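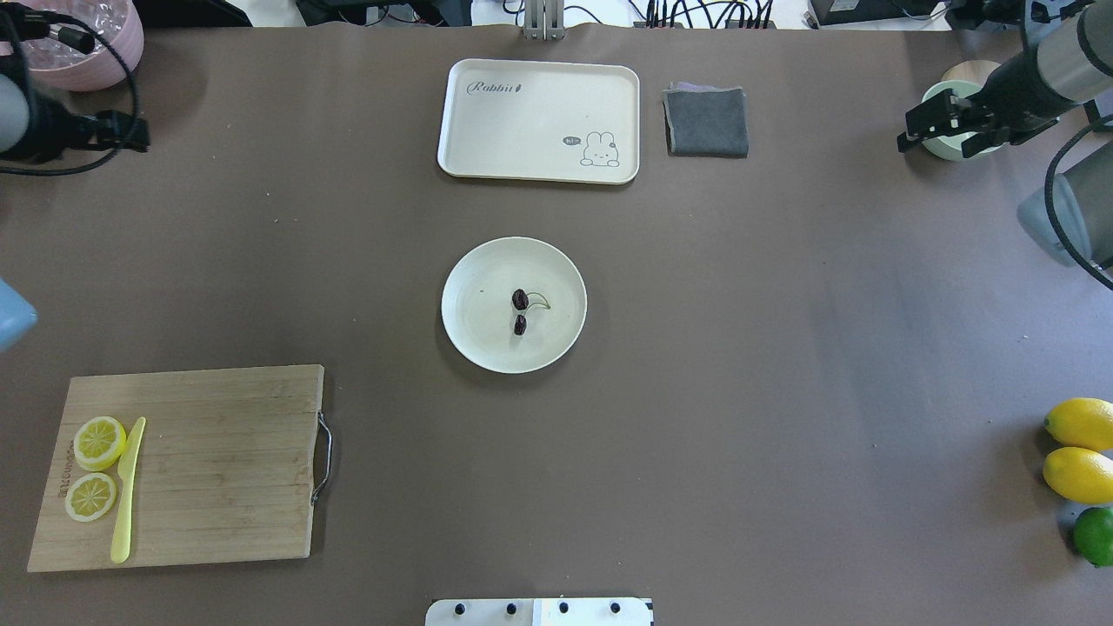

Eyerusalem Feyisa gets excited about checklists. Ask her about the one her team uses at Luvano, the robotics workshop in Kumville, and she pulls a laminated sheet off the wall before you've finished the question.

"It started at 57 items!" she says, laughing. "You'd spend the whole morning ticking boxes. Now it's 30, and people read every one."

The sheet covers tabletop work, where two arms handle kitchen things like trays, plates, lemons and a cutting board. Hands stay off the table while the arms are powered. Cables get looked over at every start. Whoever runs the session says "live" out loud and waits for an answer.

"I love that rule," Feyisa says. "It takes a second, and suddenly everybody in the room is paying attention to the same thing."

Her colleague Kiros Yilma wrote the part on props. Knives on the table are plastic, and the layout is written down before the first run (he's strict about this one). "If the tray has moved, I want to know whether the robot did it or whether I did it with my elbow," he says. 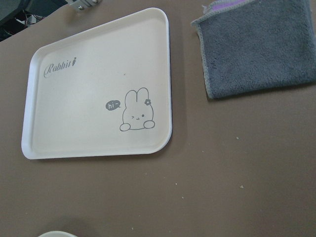 *2 min read*

Yilma is just as keen on the views from the arms themselves. A tray with a rabbit on it looks quite different from up close, he points out, and a crumb that a person would walk right past can be plain as day. The sheet now asks operators to check the wrist view before they sign off on a setup.

Not every rule was popular. Dagim Shiferaw, the newest operator, argued against stopping for a full reset whenever someone reaches in. He kept his own log for 4 weeks to make the case, then changed his mind halfway through.

"I was reading my notes and thinking, okay, I can't tell which runs I'd touched," Shiferaw says. "So I went and told Kiros he was right. He was very nice about it."

Feyisa hopes to share the sheet with other workshops in October, with blank lines at the bottom for their own additions. She already has one waiting from Luvano, about who puts the fruit back in the fridge.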